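Masson Door Hardware
Home / Doors / Stops, Holds and Wedges / Lolov Floor Stop

Lolov Floor Stop
Solid brass, rubber buffer, screw-fixed
In stock. Ships from Waresberg.

A doorstop has one job and a short list of enemies: the door, the vacuum cleaner, and the bare toe. The Lolov does well against the first, survives the second, and we have done what we can about the third by rounding the edges.

It is a low brass dome with a ring of black rubber set into the side that meets the door. It screws to the floor. The door swings open, touches the rubber, and stops. If you were hoping for an app, there are other shops.

At a glance

Material: turned solid brass, natural rubber buffer
Weight: 245 g
Base diameter: 75 mm
Finishes: 6
Fixing: one central screw, one locating pin
In the box: stop, screw, pin, wall plug, spare buffer, paper drilling template
Suits: hinged interior doors, solid or hollow
Does not suit: sliding doors, pocket doors, garage doors, cats

Why it weighs what it weighs

Pick up a hollow stop from the bargain bin and it feels like the cap off a bottle of shampoo. That's fine until someone opens a solid oak door with their hip while carrying groceries. The Lolov is cut from bar stock all the way through, with a hole up the middle for the screw and nothing else taken out. You won't notice the weight once it is on the floor. You will notice it when the package comes through the mail slot, so please consider where the dog sleeps.

The buffer is replaceable. It sits in a groove and pulls out with your fingers and some bad language. Rubber hardens over the years, faster in a sunny hallway, and a hard buffer turns a soft thud into a knock. When you start hearing the knock, fit the spare. When you've lost the spare, which we assume will be by June, we sell them in packs of 3.

Where to put it

Most people put a stop too close to the hinge. It looks tidier there and is out of the way of feet, and it also gives the door a splendid lever with which to pull its own screws out. Set the stop well out toward the handle side. A hand's width in from the free edge is a good place to start.

Open the door to where you want it to end up. Check that the handle clears the wall, and the radiator, and the picture you hung there specifically to cover the dent from last time. Put the paper template on the floor against the door, and make your mark.

Now walk through the doorway a few times, ideally while thinking about something else. If your foot finds the template, move it. This is the most useful test we know and it costs nothing.

Doorways where one kind of floor meets another need a little more thought. Put the stop fully on one surface or fully on the other. A base that straddles a joint will rock, and a rocking stop makes a small clicking sound that you will come to know very well at night.
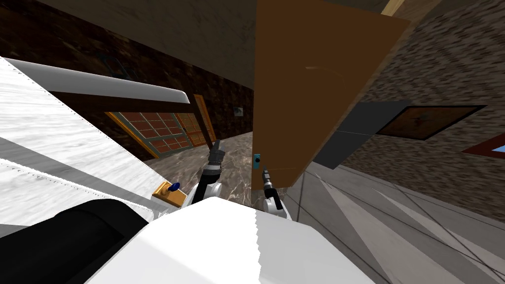
Fitting it

You'll need a drill, a screwdriver and ten quiet minutes.

1. Find out what is under your floor before you drill into it. Pipes and heating cables have no sense of humor.

2. Tape down the template and drill the two holes. The large one takes the screw, the small one takes the pin. For wood, drill straight in and skip the wall plug. For tile, start slowly with a tile bit and the hammer action off.

3. Vacuum up the dust. A stop sitting on grit will scratch the floor in a neat circle.

4. Drop in the pin, lower the stop over it, and turn the stop so the buffer faces the door.

5. Drive the screw down through the top until it is snug. Snug is the whole instruction. If you reach for the impact driver at this stage we can't help you.

6. Press the brass cap over the screw head and swing the door.

For carpet, cut a small cross through the pile and backing and fold the corners away, so the stop sits on the hard floor underneath. Very thick carpet may leave the buffer sitting lower than you'd like. In that case look at a wall-mounted stop instead. We make those too, and they don't mind.

The finishes

Polished brass: shines for a while, then shows every fingerprint in the house.

Unlacquered brass: goes brown at its own pace. Customers describe this as either "lovely" or "faulty," sometimes in the same email.

Satin nickel: goes with everything and starts no arguments.

Polished chrome: best in a bathroom, where it has faucets to talk to.

Dark bronze: the one most likely to be invisible on a walnut floor. See the earlier remark about toes.

Matte black: very popular. Will show a scrape if you attack it with the vacuum head, so go around.

Lolov or Bekham?

The Bekham is our other floor stop. It is taller and narrower, with the rubber on top of a post, and it was designed for doors with a big gap underneath. If your door clears the floor by more than a thumb, get the Bekham. If the door sits close to the floor, the Lolov is lower and easier on the eye. Neither one holds a door open. For that you want the magnetic version of either, or a brick.

Questions we get

Will it mark my door?
The rubber is a non-marking grade, but fresh white paint is a delicate creature. Let the paint cure fully before letting the two meet.

Can I glue it down?
You can. It will hold until the first proper slam, then travel. We'd sooner you used the screw.

Is it safe with underfloor heating?
The stop doesn't care. The drilling is another matter -- ask whoever laid the heating, and get the answer before you plug in the drill.

My finish doesn't match my handles.
Satin nickel differs from maker to maker, sometimes by a surprising amount. Send us a note and we'll mail you a sample disk to hold up against them.

Returns

Send it back unused and in its box and we'll refund the stop. If it has been fitted, we'll still replace it when the fault is ours, including a buffer that won't stay put or a finish that flakes. We don't cover damage by pets, movers or teenagers, though we do like hearing about it.

Often bought with

Lolov replacement buffers, pack of 3
Masson wall stop, short
Masson felt pads, brown or gray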